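# Training on the Wrong Wallpaper

Manipulation policies trained in simulation tend to fail on appearance before they fail on contact. A grasp that works over one tabletop degrades over another with the same friction and the same height. The usual remedy is to vary textures during training. The Kalasex study, run by the simulation group at Lineck, asked how much of that variation has to reach the wrist view, and how much can be left to the room.

The distinction matters for cost. In a wrist view the gripper occupies much of the image and the background is often a single surface. A room view carries walls, windows, floor and furniture, and each of these has to be modeled, lit and loaded. Lineck rendered both from the same simulated two-armed robot, in rooms drawn from its Drestow scene library.
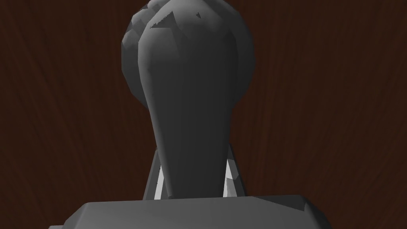
Policies were trained on 2,476 simulated episodes. Surface textures were drawn from a pool of 52, with wood grains overrepresented by design. Periodic grain gives strong, regular gradients, and earlier networks had learned to read their own motion from it. When the grain direction changed, the estimate drifted and the fingers closed early.

The training code, Pinto, splits each observation into a robot part and an everything-else part, using the renderer's own segmentation. Only the second part is retextured. The robot keeps its materials and its coarse mesh. The group tested a finer mesh in March and dropped it: render time rose and the success rate did not move outside its error bars.

Room views received a different treatment. Instead of new textures, the camera pose was perturbed, in some cases severely. A tilted view breaks the assumption that walls are vertical and floors lie at the bottom of the image, which the encoder otherwise adopts within the first few hundred updates.

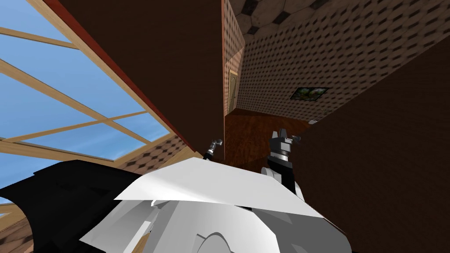 *Simulated view with a strong tilt. Both grippers are visible, with patterned walls and a wood floor beyond.*

Evaluation used 12 held-out rooms and 400 trials per policy. Retexturing the wrist view alone recovered most of the lost performance. Adding pose perturbation to the room view gave a smaller gain, concentrated in rooms with large windows or repeating wallpaper. Retexturing the room view as well made no measurable difference.

Two limits apply. All trials were simulated, so the result says nothing yet about sensor noise or motion blur. The segmentation is also exact, a condition no physical camera will meet. Lineck plans to repeat the comparison with masks degraded at the boundary, where the finger edge meets the background and where most of the remaining failures occur.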